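11 May 2025
By the Stirncombe news desk

Stirncombe library will stay open until 8 in the evening from June, after the town council agreed to pay for the longer hours for one year. Until now the building has closed at 5, and many people who work in Nadwood or further away could not use it except at weekends.

The decision follows a survey which the library held during the winter. In total 1,553 residents filled in the form, and most of them asked for later closing before anything else. New books came second, and a better heating system in the reading room came third. The council says the heating will be looked at in next year's budget.

The longer hours will apply on four evenings a week. On these evenings the front desk will have one member of staff, and visitors can also borrow and return books by themselves at the machine near the entrance. The children's room will close at 6, as before.

Library membership has been growing again after some difficult years. At the end of the last count there were 3,207 members, and 368 of them had joined in the previous 12 months. Many of the new members are families from the Corrigan estate, where the mobile library stopped calling two years ago. Several of them wrote on the survey form that the bus from Corrigan arrives only a short time before the doors are closed – one parent wrote that she had made the trip three times and each time had ten minutes to choose books.

The bus company has not changed its timetable, but with the new hours this will be a smaller problem. The last bus back to Corrigan leaves from the church stop at 8:14, so those who stay until closing should have enough time to walk there.

The evening program will also be wider. A reading group, a homework table and a beginners' class in letter writing are planned for the first month. The homework table is for pupils from 11 years old and no booking is needed. For the letter writing class there are 14 places, and paper and pens are provided. The class is free for members, and other residents pay a small fee at the desk.

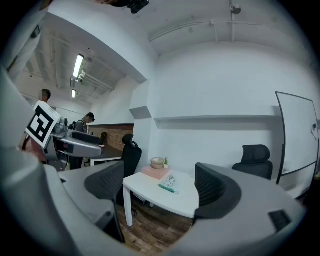
A sheet of paper and a green pen on a white table.

Not everybody is content with the plan. Some residents of the street behind the library have asked the council about parking in the evening, when the small car park is already full on days with events at the hall next door. The council answered that it will watch the situation during the summer, and that the spaces at the old market can be used without payment after 6.

Forms to join the library are available at the front desk and at the post office in Nadwood. New members should bring one document which shows their address.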